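Section 4. Setting the table on the terrace

This section is for the round slatted table of the Monti outdoor series and the chairs that go with it. Please read it to the end before you put anything on the table.

4.1 Choosing the place

1. Put the table on flat paving. If one foot stands on a joint between two stones, turn the table a little until it is steady.
2. Leave 40 cm between the rim and any other table, so that a person can pass.
3. Place the chair with its backrest away from the table. Lift it by the armrests, do not pull it over the stones.

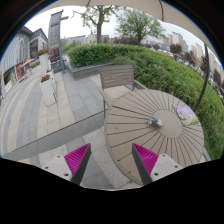
Fig. 1. Round table with chair, on banded stone paving.

4.2 Cleaning the top

1. Take everything off the table, also the small things.
2. Brush along the slats, from the centre disc to the rim. Crumbs and sand go down through the gaps.
3. Wipe with a damp cloth and let the top dry for 40 minutes.

Caution: Do not use a knife or a screwdriver to clean the gaps. The edges of the slats can be damaged.

Printed paper must not lie on a damp top, the colours can go into the slats. When you put cards or booklets back, keep them flat.
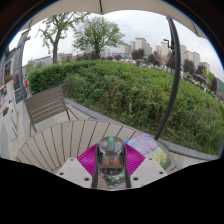 Can I leave the table outside in February?
It may stay outside if it is covered. Take the cover off on dry days, so that the air can go through the slats, and put it on again in the evening.

4.3 Placing small things

1. Put small and light objects on the centre disc. It is smooth and has no gaps, so nothing falls through.
2. Lay sheets and pads on the slats, with all corners inside the rim.
3. If there is wind, put a weight on the paper or take it indoors.

Note: A glass or a cup with a narrow foot should also stand on the disc. On the slats it can lean. 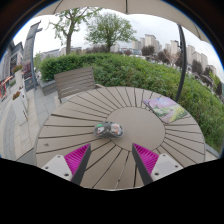

Fig. 2. Small object at the disc, illustrated sheet on the slats.

4.4 Marks on the slats

Small dark marks are removed with warm water and a soft brush. Do not use sand paper. If a mark stays, write to Cinzia Zanetti at Bovetari and say on which slat it is, counted from the one with the label under it.

Text checked by Igor Gajewski, Aug 8, 2018. For the covers see page 17.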